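Support > Khaemba site > Picking cells > Ticket 111

We use cookies to keep you signed in and to remember your language. By continuing you accept this. Manage settings

Ticket 111: Arm leaves goods at the near wall of the front bin
Opened by: Zawadi Mwaipopo, returns hall, Dudia
Assigned to: Preben Juhl, Murov support
Opened: 6 May 2024
Status: Closed

Zawadi Mwaipopo wrote:

Good morning. On our returns cell the arm does not take all goods from the front bin. It takes well from the middle and from the far side, but what lies close to the near wall it often refuses. The Clatska screen shows "no safe grasp" and then the cell waits for a person. In the last full shift we fed 600 pieces and a person had to help with 55 of them.

I explain also why this matters for us. Before the cell we were four at the sorting table. Now Jabari and I look after the cell and the other two are moved to packing. When the arm stops, one of us must leave the damaged goods desk, press hold, move the piece by hand and start again. It is a small work, but it cuts the day in pieces, and the desk is behind every afternoon.

We have restarted Clatska two times and cleaned the fingers. No change.

Preben Juhl wrote:

Thank you, Zawadi, this is clear. Please tell me three things. Has anybody moved the bins after the last calibration? Are all clamps tight? And which goods are refused, the small ones or all of them?

Jabari Temba wrote:

I answer for Zawadi, she is on break. We took the front bin out for washing, and I put it back myself. The clamps are tight, I checked each one by hand. Refused goods are of all kinds: toys, sponges, hard things also. It is more the place than the piece, I think. The two walls nearest the corner lean inward to the bottom, and the goods finish there.

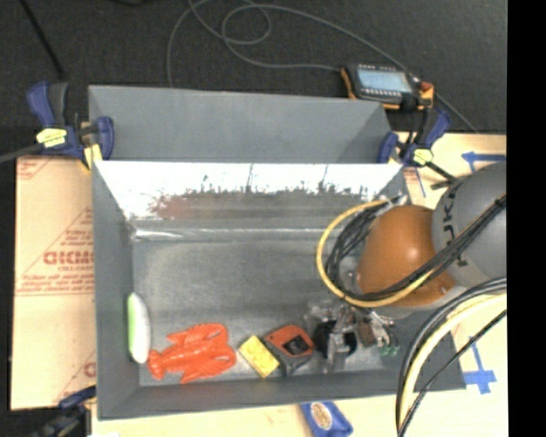

Front bin with the arm inside, goods along the near wall.

Preben Juhl wrote:

I agree with Jabari that the place is the problem. The sponge and the red lobster should both be simple for this gripper. I see also a strong reflection on the far inner wall. It can disturb the depth reading, so please write down if the ceiling lamps were changed, but I do not start there.

My first idea is the bin position. If the bin went back a little nearer to the edge of the table than before, the software believes the near wall is in another place, and it keeps its safety distance from a wall that has moved. Please do the following:

1. Press hold and bring the arm to the home position with the pendant.
2. Empty the front bin.
3. Measure from the table edge to the outside of the near wall, at both ends, and send me the two numbers.
4. Leave the clamps as they are until I have answered.

Zawadi Mwaipopo wrote:

Done. The left end is 14 mm nearer to the edge than the value in the setup sheet. The right end is correct. So the bin stands turned. The lamps are the same as before.

Preben Juhl wrote:

Then we have it. Loosen the clamps, put the left end back to the sheet value, tighten again and run "Teach bin" in Clatska with the bin empty. You do not need a technician for this. Your login did not have the right to do it, so I have opened it for you and for Jabari.

Jabari Temba wrote:

We did this before lunch. In the afternoon there were around ten stops, all with flat envelopes, and we know that problem from ticket before. Goods at the near wall are taken now.

One request from my side. If we wash the bins, we should be the ones who may teach them again, and it should be written in our task list with time for it. At present the list says only "monitor cell". It is not only monitoring what we do.

Trinidad Garrido wrote:

I have read this as shift lead. Bin washing and teaching are added to the list, with half an hour each time. Elibariki Mfaume will have the same login for the late shift, and Jabari shows him the measuring. The damaged goods desk stays closed during that half hour.

Preben Juhl wrote:

Closing. The flat envelopes continue in their own ticket. The gripper check stays planned for August.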